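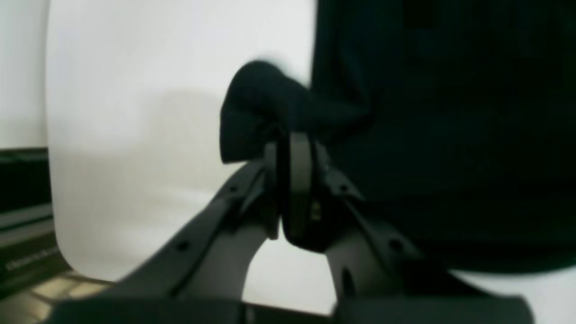

Figure 2. View from the wrist camera during cloth handling. The two fingers are in the lower part, with dark navy fabric above the hub and on the right side.

4. Rules for working with soft materials

4.1 Why the existing rules were not enough

The rules which we used before this study were written for rigid parts. They say how wide the fingers may open, how fast the arm may move near a person and what the operator must check before the motors are switched on. For boxes and bottles these rules worked well. For cloth they left many questions to the operator, and two operators answered them in different ways.

The main difficulty is that a piece of cloth has no fixed shape. A rule such as "keep the object inside the marked zone" is easy to follow with a cup. With a sweater or a blanket it is not clear which part of the object the rule speaks about. One corner can be in the zone while another hangs over the edge of the table. The cloth can also hide things which the operator needs to see. In Figure 2 the dark fabric fills nearly the whole right half of the view, and what lies behind it cannot be judged from this camera. A rule that asks the operator to confirm a clear work area must therefore say from which viewpoint the area is to be confirmed.

We collected the questions of operators at the Flinton site over one June. Žydrūnas Navickas grouped them by the step of work where they came up. Most belonged to three steps: the first contact with the cloth, the lifting, and the release. The rules below follow this order.

4.2 Before the session

The operator prepares the work area and signs the session sheet. The sheet has 10 lines and fits on one page. We tried a longer version earlier and found that people filled it in after the session, from memory. The short version asks only for things that can be checked by standing in front of the table.

The following points were added for cloth:

(a) Loose strings, belts and long straps are tied or removed. If this is not possible, the item is not used.

(b) The fingers are inspected by hand for sharp edges and for threads left from earlier work. Holes and slots in the fingers are included in this inspection. The finger design in Figure 2 has a small round hole in each finger, and in the right one also a narrow slot on the curved inner face. A thread can stay in such a place without being noticed from a normal standing distance.

(c) Screws and other small fittings near the hub are checked with a fingertip. If a fitting can catch the cloth, it is covered or changed before the session begins.

(d) The item is laid out by hand at least once, so that the operator knows its full size.

Point (b) was the subject of some discussion. Urmas Juška proposed that all openings in the fingers should be closed with tape. We did not accept this as a general rule. Tape comes loose after some time, and a loose end of tape is itself a thing that catches the cloth. The inspection was kept instead, and the taping is allowed for single sessions if it is written on the sheet.

4.3 Contact and lifting

For contact with the cloth the arm moves in slow mode. The upper limit of lifting height in the Conov procedure, from which we started, was fixed for all objects. We replaced it by a limit that depends on the item. The lowest point of the cloth must clear the table, and the highest point of the arm must stay under 700 mm above the table surface. When both conditions cannot be met, the item is too long for the station and is moved to the floor area.

During lifting the operator watches the item directly and uses the wrist view only as help. This was the rule that operators forgot most often. The wrist view is close to the fingers and shows them large, so it is natural to look at it all the time. But soft material near the camera is often blurred, and its outline does not tell how far it reaches to the sides. Dark items are the most difficult. On very dark navy or black cloth the folds show little difference in shade, and it is hard to decide from the camera alone whether one layer or several layers are between the fingers. We recommend that dark items are handled against a pale background and that the operator takes a side position with a free view of the fingers.

If the operator is not sure what is held, the arm is stopped. It is not permitted to solve the doubt by a quick shake of the arm. We have seen this done by experienced people, and we understand that it saves time, but it throws the free part of the cloth to places which were not checked.

4.4 Release and interruption

Release is done above the table, with the arm at rest. The fingers open fully. The arm stays still until the operator has seen that no part of the cloth hangs on the fingers or on the hub. Only then it may go back.

When cloth remains hanging, the operator first presses the stop button and then takes the cloth away by hand. The order is important and is printed on the table edge at both stations. Pulling the cloth while the motors are active is recorded as a deviation, even if nothing happened.

4.5 Records

Each session sheet is stored together with the camera recording under the same number. In the period of the study 734 sheets were stored. A sheet without a recording is kept, but it is not used when the rules are reviewed. The same holds for a recording without a sheet.

The operator writes deviations in free words. We considered a list of codes, as it is used at Himska, and decided against it for the first year, so that kinds of deviation which we did not expect would not be pressed into a wrong code. The drawback is the reading time. One reviewer needs roughly a working day for the sheets of one month, and the words which people choose are not always the same for the same event. "Stuck", "caught" and "did not fall" had to be compared with the recordings before they could be counted together.

The version of the rules described in this section has been in force at both stations since Mar 2, 2026. The earlier version by Kalniņš remains valid for rigid parts and was not changed. For mixed sessions, where cloth and rigid parts lie on the same table, the stricter rule is applied in each step. We have little experience with such sessions so far, and the limits in 4.3 should be checked again before they are used there as a routine.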